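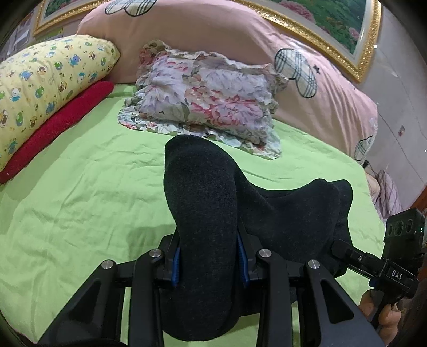 Adadport bond sale draws few outside buyers as Juvetti takes the largest share

Adadport sold $749 million in new bonds in December, and most of the debt went to institutions that already held large amounts of the city's paper, according to allocation figures released with the closing documents.

Juvetti, the asset manager that has been the largest single holder of Adadport bonds for several years, took more of the new issue than any other buyer. Sovov, a pension investment fund, came second. The dealer that ran the sale, Lambrechts, kept a smaller amount on its own books after the order period ended.

The figures answer a question that had been hanging over the city's finances since the fall, when two regional banks said they would let their Adadport holdings run off as the bonds matured. The city needed someone to replace them. For now the gap has been filled by investors who were already in the market.

"We had the demand we needed, and we had it on the first morning," said Chiharu Takagi, the city's debt manager. "I would have liked to see more new names. That's something we'll work on before the next sale."

The bonds were issued in three parts, with maturities of three, seven and fifteen years. The three-year notes sold easily. The fifteen-year bonds took longer, and Lambrechts raised the yield on them twice before the books closed in the early afternoon. Final yields on the longest bonds came in 50 basis points higher than on comparable debt the city sold a year earlier.

Part of that increase reflects the general rise in long-term borrowing costs. Part of it is specific to Adadport. The city's harbor authority has been drawing on general funds to pay for dredging, and the transfers have been larger than the budget office planned for. Bondholders have no direct claim on harbor fees, so money that moves to the authority is money they would like to see stay put.

The offering statement says the transfers will end when the dredging work is finished. It does not give a date for that.

Who holds the debt

Before the sale, Juvetti reported owning a little over a quarter of all Adadport bonds outstanding. Its share has now gone up, although the firm has not published an updated number and declined to give one. In a written statement, it said the purchase was in line with its normal strategy for its income funds and that it did not have a target for its holdings in any one city.

Sovov's position is easier to follow. The fund lists its investments every quarter, and its Adadport holdings have grown in each of the last five reports. Most of what it owns is long-dated. Pension funds tend to buy that way, as they have payments to make many years from now and want bonds that will still be paying interest when those bills come due.

Lambrechts is a different sort of holder. As a dealer it buys bonds in order to sell them on, and it does not usually keep them for more than a few weeks. The firm said the bonds it kept from this sale were part of its regular inventory — it expects to place them with customers in the coming month.

The mix matters to the city because the three buyers would behave differently under stress. A pension fund that plans to hold until maturity has little reason to sell when prices fall. An asset manager with open-ended funds may have to sell if its own investors ask for their money back, whatever it thinks of the bonds. A dealer can step away at any time. 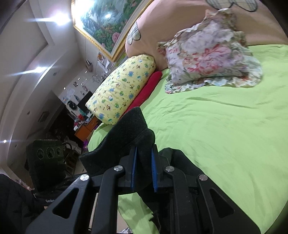
A floral ruffled pillow on a bed with a lime-green sheet.

City council staff raised that point in a memo circulated before the vote to approve the sale. The memo said that having one firm hold so much of the debt was "a manageable risk at present" but recommended that the finance office report on it twice a year. The council adopted the recommendation along with the sale itself. The first report is due in the spring.

Takagi said her office already tracks the largest holders informally, using fund disclosures and calls with dealers. The difficulty, she said, is that the data are always old. A fund may report its holdings at the end of a quarter, publish the list several weeks later and have sold the bonds in between. Bonds held through custodians are harder still to trace, and for a good part of the city's older debt the finance office has only a general idea of who the final owner is.

"We know who bought at the sale. After that it's partly guesswork," she said.

Small investors get a piece

The city also set aside part of the three-year notes for residents, the first time it has done so. The notes were offered in pieces of $1,000, well below the minimum for institutional buyers, and could be ordered through brokerage accounts or at the finance office counter.

More than 2,000 residents placed orders. All of them were filled in full, and the portion that was left over went back into the main sale, where it was bought by institutions.

The amount raised from residents was small next to the total. City officials had said ahead of time that they did not expect it to change the overall picture, and that they were mainly interested in whether the ordering process would work. There were some complaints about the paper forms, which had to be notarized, and about the short window for placing orders. Takagi said the notary requirement came from the city charter and would need a council vote to remove. The ordering window can be changed by her office, and she expects it to be longer next time.

Interest on the notes will be paid every six months. Residents who want to sell before the notes mature can do so through a broker, but the market for such small pieces is thin and they may not get full price.

What comes next

Adadport has a large block of older bonds coming due in the second half of next year, and it plans to refinance most of it. The older bonds carry lower interest rates than the city would pay now, so annual debt costs will go up even if the total amount owed does not. The budget office has included a higher figure for interest in its draft plan, using the December yields as a starting point.

If yields on the city's long bonds rise further, the office has two choices. It can borrow for shorter periods, which costs less at first but means coming back to the market sooner. Or it can use cash reserves to pay off some of the maturing debt outright. The draft plan leans toward the first, with most of the refinancing in notes of seven years or less.

That could make things harder with Sovov, which has shown little interest in the city's shorter notes. The fund's purchases in December were almost entirely of the fifteen-year bonds. A sale with no long maturities would leave the city more dependent on Juvetti and on whatever new buyers it can find.

The finance office intends to hold meetings with out-of-state investors in the early part of the year. Insurance companies are at the top of the list. Several looked at the December sale and passed, telling Lambrechts that they wanted to see the harbor transfers brought to an end before they committed money. The dealer passed those comments on to the city.

The harbor authority is expected to give the council an update on the dredging schedule in February. Its last report said work in the inner channel was on time and work in the outer channel was behind, with the delay put down to equipment. The authority has asked for one more transfer from general funds to cover the added cost. The council has not yet voted on the request, and the budget office has left it out of the draft plan.

Trading in the new bonds has been light since they were issued. The fifteen-year bonds were quoted slightly below their sale price at the end of the first week, and the three-year notes were unchanged.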